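Switching from bodybuilding to powerlifting, do I keep my old gym membership?
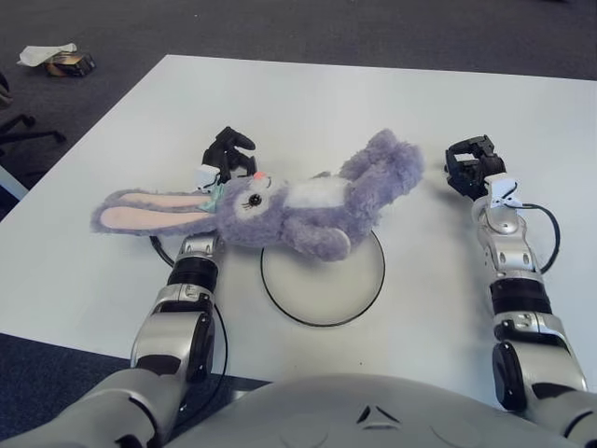

Purple bunny on the white table

Posted by Stilteck
So I did bodybuilding shows for 5 years and I want to try a powerlifting meet in December. My gym is great for machines, but it has one squat rack and they hate chalk. Do I need to move to a real powerlifting gym, or can I get ready where I am? Also, what do I do about my bench? I've always done touch and go, and I hear you have to pause it. I'd love to total 568 kilos but I'd be happy just to finish the day!

Halau
Stay put if you can get the rack when you need it. I trained at a regular gym for my first 3 meets (went at 6 in the morning, no wait). The bench is what I'd fix right now. Pause every single rep, even the warm-ups, and get a friend to call "press" so you learn to wait for it. I jumped the call at my first meet and lost a lift I could have done in my sleep. Oh, and read your federation's rules on belts and singlets before you buy anything. I had to buy two belts, don't be me.

Flandel
go to the powerlifting gym, way more fun

Vasconcelos
I'd do both for a while. Keep your membership and pay for day passes at the other place for the last 4 weeks, so you get used to their bars and plates. And open light! Something you can do for a triple on a bad day.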